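Why do cups stack?

Have you ever put one plastic cup inside another and wondered where most of it went? I've been stacking cups since I was small, and I still like it. 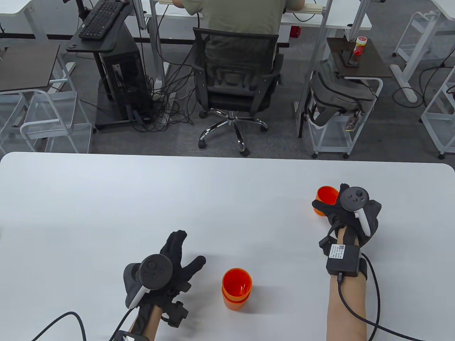 My cups always get stuck together and my brother says it's because they're magic, wrote one reader after I mentioned I was doing a page on this. Sorry to your brother, but there's a much better answer than magic! It has to do with shape, and with air, and we'll get to the stuck bit in a minute.

Let's start with the shape. Stand a plastic cup on the table and look at it from the side. The top is wider than the bottom, so the sides lean outwards a little bit as they go up. Grown-ups call this a taper (say it TAY-per). A taper is the whole secret. The narrow bottom of one cup slips easily into the wide mouth of the next, and down it goes until something stops it.

Now think about a tin of beans. It's the same width all the way up. If you had two empty tins exactly the same size, could you push one inside the other? No chance. The bottom of the top tin is just as wide as the rim of the other one, so it sits on top and that's that. You can build a tower with tins, but you can't nest them. Nesting is the proper word for things tucked inside each other, like bowls or buckets or those wooden dolls.

Nesting saves a huge amount of room. Say one cup is ten centimetres tall, and each extra cup you add only sticks up one centimetre above the last. Ten cups standing on each other's heads would be a metre tall, probably taller than your kitchen table. Ten cups nested would be 19 centimetres. Try it with your own cups and a ruler (your numbers will be different from mine, and I'd love to know what they are). My own best nested stack was 25 cups, in a kitchen cupboard, and then I couldn't shut the door.

Shops and factories care about this even more than I do. I once visited a little party shop called Doucet where the cups came in a box of 700. I'd expected a box as big as a wardrobe. I could carry it under one arm - well, two arms, and I had to put it down once to open the door.

So why do they get stuck?

When you drop one cup into another, there's some air trapped between the two bottoms. If the cups fit closely, that air can't get in or out very fast. Pull the top cup up quickly and you're making the space between them bigger, but there isn't any more air to fill it. The air in the room pushes on the outside of the cups harder than the thin air inside pushes back, and so they cling together. Drops of water make it worse by sealing up the little gap.

There's rubbing, too. Push two smooth cups together hard and their sides squeeze against each other. That grip is called friction, and you'll know it from trying to slide down a slide in shorts.

The people who design cups know all this. Lots of cups have a ridge or a step in them, and on some cups it stops the next cup from sliding down too far and jamming. Run your finger around the cups you've got at home and see if you can feel one.

How to unstick two cups

Don't yank! Hold the bottom cup still and twist the top one gently while you lift. Twisting lets a bit of air sneak in down the side. If that doesn't work, give the cups a soft squeeze (plastic ones only, please, never glass) so they go slightly oval for a second. If you've got two glass ones stuck, hand them to a grown-up.

Something to try

You'll need six plastic cups and a flat table. First nest all six. Then take them apart and build a pyramid, three on the bottom, two in the middle and one on top, all with their mouths facing down. Now lay a spare cup on its side and give it a little push. Does it roll in a straight line? Mine never does. It goes round in a curve, because the wide end has further to travel with every turn than the narrow end. It's that taper again!

I left one rolling on the floor at home and it came back round and hit my foot.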